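Kitchen Tips from Jatstead: Holding a Tumbler Without Squashing It

Plastic tumblers are lovely things until you pick a full one up by the rim, the sides give and the squash goes down your sleeve! I'd always blamed my own clumsiness, but my old neighbour Anatole Guérin works on robot hands over at Nusby, and his group has been looking into this very thing (in simulation, so no mopping up).

They tried 16 ways of closing a robot hand round a cup and ran each one with 13 different settings for how hard it squeezed. Pinching at the rim came out worst. The steadiest lifts came from wrapping the hand round the side, thumb lower down, and squeezing only as much as was needed to stop it slipping. They also let the hand pause for 2 seconds before moving off, and that helped more than anyone had guessed.
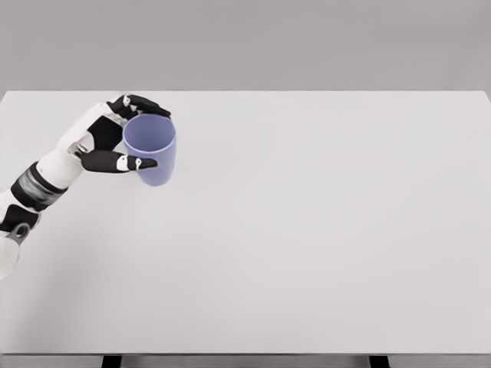
Wrap-around grip in the simulator, thumb low on the cup.

I've been doing the same at my own sink since June, pause and all, and my sleeves are much the better for it. Do try it with the children, and fill their cups a little less while they practise.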